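Home Syllabus Notes Labs Contact

Unit 8: Frame-and-Panel Construction

Solid wood moves across the grain as humidity changes. Movement along the grain is small enough to ignore. A wide door cut from one board will cup or split. A loose panel held in a grooved frame can swell and shrink freely – do not glue it.
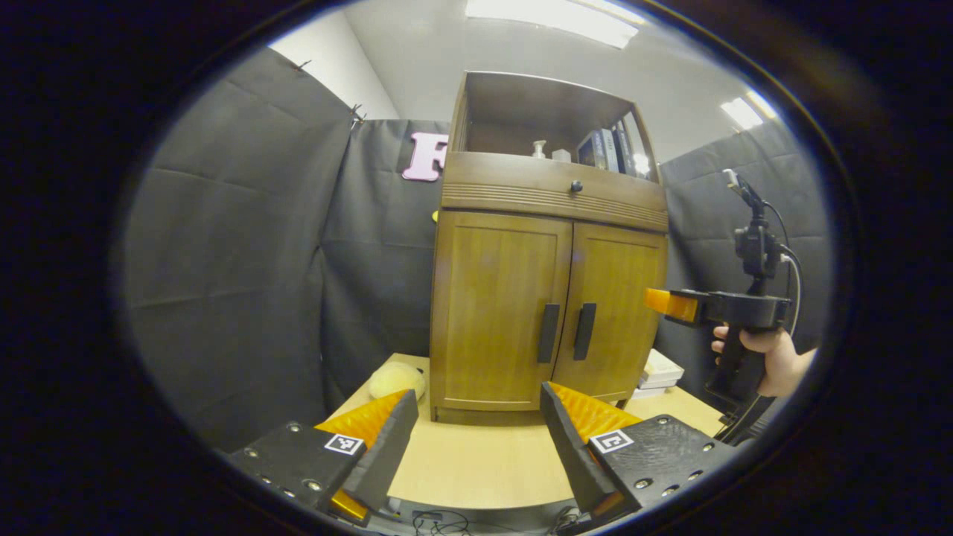
Fig. 8.1. Cabinet with two paneled doors below a single grooved drawer front.

Exercise: a Nosham test panel is 276 mm wide at the November reading. Size the grooves for movement of up to 8 mm in total. Show the gap on each side. Finish the panel before assembly – bare edges show when it shrinks.

Reading: Stindbridge Shop Manual, p. 101.

Contact the department | Back to top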